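We use cookies to remember your settings. Accept | Manage

Showing an arm how to move a plate, without kidding yourself

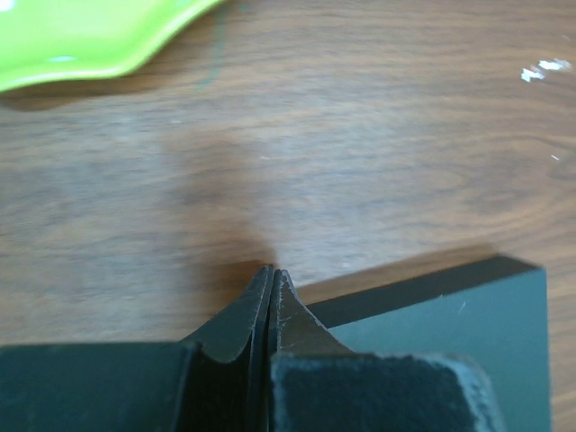 Most guides to teaching by remote control begin with the software. I'd begin with your own hands, as they are where the bad habits come from. Drusteck's manual says a newcomer can record useful demonstrations in 19 minutes. I doubt it. Before you record anything, drive the arm low over the table with the fingers shut and look only at the wrist view. With the green plate up in the left corner and the teal box close by on the right, you have two things to keep track of and not much of either to go on. If you can't say which way to push the controller to reach the plate's rim, you aren't ready to press record.

1. Pick a start position and write it down. "Roughly over the middle" won't do when you come back after lunch.

2. Move towards the rim slowly, then stop short. Open the fingers there. People who open them on the way in tend to clip whatever is nearby.

3. Close on the rim and wait a beat before lifting. If you fumble, bin the whole run. Tegan Gilchrist keeps her fumbles on the grounds that the robot should see recoveries. She may be right, but I'd want a separate folder for them.

4. Set the plate down, open, back off, stop recording. Don't tack on a wander back to the start unless you want that copied too.

5. Shift the plate a little and go again. Shift the box as well, or the arm may learn to use it as a signpost.

How many runs? The Pernine people told me 2,546. Alby Hoani stopped at 542 and couldn't tell the difference, though his test was five tries with the plate in the same spot, so I wouldn't lean on that either.

Test with the plate somewhere you never recorded it, and keep your hands off the controller. A playback that looks lovely from the old start position has told you very little.

Filed under: Robot arms, Teaching by hand, Grumbles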